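I have been thinking about wallpaper since January, which is a strange way to spend a winter. My grandmother had it in every room, even the pantry, and I swore I'd never live with the stuff. Then I moved into a rental with beige walls and lasted five months before I was ordering samples at midnight.

So many samples! I paid 25 dollars for a bundle from a shop called Drestar and taped them all over the hallway. The green fern one looked lovely at breakfast and like pond water by dinner. The stripes made me dizzy. I slept on it, changed my mind, slept on it again – you know how this goes.

What I've learned is that big patterns want a small room. I always assumed the opposite (tiny room, tiny flowers), but a little print in a little bathroom just looks busy. A large bloom gives your eyes somewhere to land. My other rule now is to pick the floor first. Dark floor, pale paper, and you can get away with almost any flower you like.

And please, buy one more roll than the calculator tells you. I ran short by a strip behind the door and the new batch came out a shade pinker. I see it every single time I brush my teeth.

Pale flowered paper with gray marble patterning, both times:
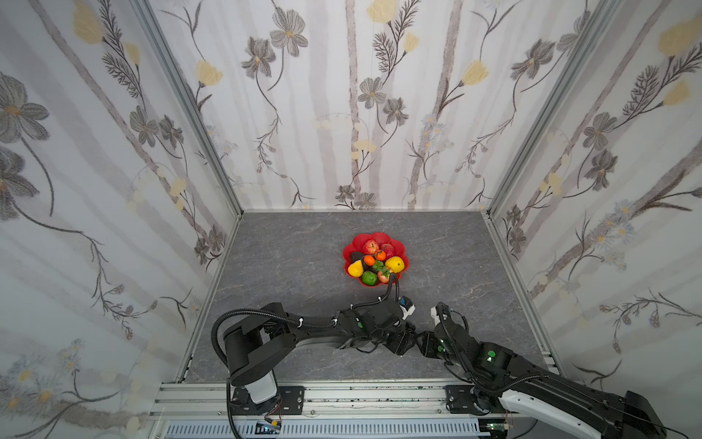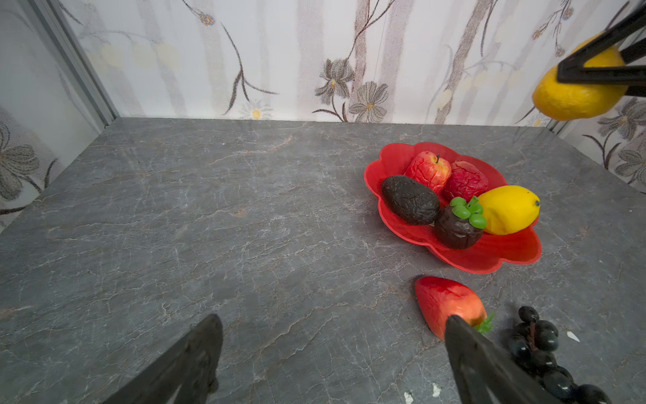

Varna, April

Next up is the bedroom, where I'm torn between a plain paper called Niven and just painting the thing. The paint is winning, mostly thanks to my back. If you've ever papered around a radiator by yourself, write and tell me how you did it – I have a roller, a wobbly ladder and no plan at all.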